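Home Reviews Kitchen Storage About Contact

The Kistow Under-Stair Drawer, After One Winter

I bought the Kistow because I was tired of being hit on the head by a vacuum cleaner. The closet under our stairs had a door, a slope and no other ideas, and everything in it had been stacked by someone in a hurry, usually me.

The Kistow is a deep pull-out drawer on rails that screws to the floor and rolls out into the hall. It comes in one box that weighs more than the stairs do. You get 16 screws, a bag of felt pads, and a booklet in which a cheerful outline of a man builds the thing alone in four drawings. I would like to meet him. 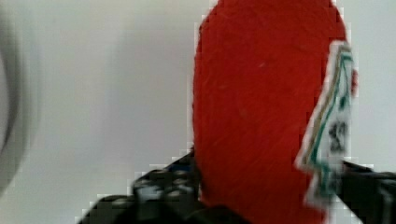 Ruba Moussa

26 February 2025

Putting it together took me most of an afternoon. The rails are handed, left and right, and they are marked as such on the side you can no longer see once they're screwed down. I learned this twice. The Prudorham, which I tried at my sister's place, has the letters stamped on top and costs 30 dollars less, but its drawer stops a hand's width short of fully open, so whatever is at the back stays at the back until you move house.

The Kistow comes all the way out. I can't say enough about this. I have found a fondue set, both halves of a tent, and a Christmas tree stand we replaced in 2019. The rated load is 100 pounds and I believe it, having sat in the drawer to settle an argument.

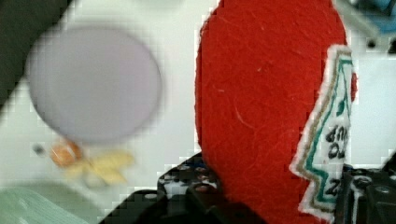
The dividers are another matter. They slot into grooves along the sides and stay there until you put something next to them, at which point they lie down. Kistow sells a stiffer set separately, which is a nice way of admitting the first set is bad. I cut mine from an old shelf and have had no trouble.

Noise: there's a rumble on the way out and a clunk on the way in. The soft-close works if you push the drawer gently, the one case where you didn't need it. Our hall floor dips toward the front door, so in the first week it rolled open at night by itself. A folded beer mat under the front rail fixed that, and the beer mat is still there.

I did write to the company about a missing end cap. Their reply called me customer 987 and promised the part by April — of which year they didn't say. Kassab, the hardware store by the bus station, had one that fits for pocket change.

Would I buy it again? Yes, with the good dividers and a second person. If your closet is shallow, the Warkum basket rail does nearly the same job and you can carry it home under one arm. Ours is deep, and the vacuum now lies flat at the front where I can keep an eye on it.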